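Skorley opens Sornstead workshop for a day of robot demonstrations

Thursday, October 30, 2025

SORNSTEAD - Skorley let the public into its workshop on Huenchumán Street this week to watch two-armed robots work on desktop computers, the first time the company has opened the building since it moved in last February.

The open day ran from late morning into the evening. Visitors went through in groups, with a stop at the parts store, a longer stop at the test tables and a short talk in the break room at the end. Skorley had put out 200 free tickets through the Sornstead public library and its own website, and all of them were taken before the doors opened. A second line formed outside for people without tickets, and most of them were let in during the afternoon when there was room.

The work on show is part of a project called Stindaditz, which Skorley started to find out how much of the handling in computer refurbishing can be done by machine. The company buys used office desktops from schools, clinics and county offices, checks them, replaces what is worn out and sells them again. Almost all of that is still done by hand at benches on the other side of the building, and those benches were running as usual during the visit.

At the test tables, the robots deal with the back of the computer. Staff said that was a deliberate choice. The rear panel is where cables go in and out, and every machine that comes through the shop has to be connected for testing and disconnected again afterward. A technician may do that many times in a shift. It is dull work, and the connectors are close together, so it is also a place where ports get bent.

The demonstrations were kept short. An operator stood a computer case upright on the table with the rear turned toward the arms, then stepped back behind a line taped on the floor. Each group saw the arms move up to the case, line up with the ports and try a cable. Between runs the operator moved the case a little so that the next group would not see the same motion repeated. Some tries had to be stopped and started over, and the operators told each group that before they began.

Speed was the subject of most of the questions. A technician at the benches is expected to connect a desktop for testing in under 60 seconds. The Stindaditz setup is well behind that, and Skorley did not give a target date for catching up. Staff said the arms are run slowly on purpose while people are in the room, and that they are not run at full speed on an ordinary day either. The larger delay comes from the small corrections the arms make before a plug goes in.

Flexible cable is the other difficulty. A screw or a rigid bracket stays in the shape it had when it was picked up, but a network cable bends, twists and springs back, and the plug at the end may be facing a different way from one try to the next. One of the table staff passed around a handful of patch cables so visitors could see how differently they behave. An old cable that has been coiled in a box for years is the hardest kind, and the shop has a lot of those.

Several visitors asked about jobs. Skorley said that it employs 40 people in Sornstead and that the number is not expected to go down because of the project. The company has had openings at the repair benches since spring and was taking applications at the front desk during the open day. Two high school classes from the district came through in the early afternoon, and their teachers were given a separate session on the electronics course that the company helps run in the evenings.

The tour also took in the parts store, where memory, drives, fans and power supplies are sorted after they come out of machines that can't be repaired. Cases with damaged panels are kept there too, and they are the ones used at the robot tables. According to the handout given to visitors, 991 desktops came back into use through the Sornstead shop in its last full business year. None of those went through the robot tables. Skorley said no computer meant for sale will be handled by the arms until the project is out of testing.

There were a few complaints. Parking on Huenchumán Street was short from noon on, and some people with tickets arrived after their group had started. The workshop floor is loud when the dust extraction is on, and visitors standing at the back had trouble hearing the operators. Staff turned the extraction off for the later groups. Anyone who missed the explanation was offered a seat in the break room, where the talk was given a second time at the end of the day.

Children under 12 could watch the test tables from the corridor window but could not go onto the floor. For them there was a table in the lobby with old keyboards and mice to take apart, along with safety glasses and a box of screwdrivers. It stayed busy until closing, and the parts were swept up and sent to recycling with the rest of the shop's scrap.

The talk in the break room covered what comes next for Stindaditz. The project will stay with rear-panel work through the winter. After that, the plan is to try expansion slot covers and side panel screws, which come in fewer varieties than cables do and don't bend. Opening the case and working inside it is further off. Staff said the inside of an older desktop can be so crowded with wiring that an experienced technician has to feel for a connector, and that the project is not ready for that.

Skorley is also looking for more kinds of cases to practice on. The company mostly sees the same few office models, and it wants the arms to be tried on home computers with other port layouts. Residents can leave unwanted desktops at the Huenchumán Street loading door on weekdays during business hours. Drives should be taken out first. Monitors and printers are not accepted.

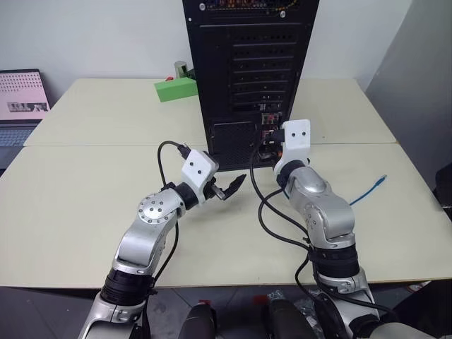 A second open day is planned for February, with smaller groups and a longer stop at the test tables. Tickets will again be free and will be handed out through the library. Sornstead residents who were turned away this time can leave their names at the Skorley front desk.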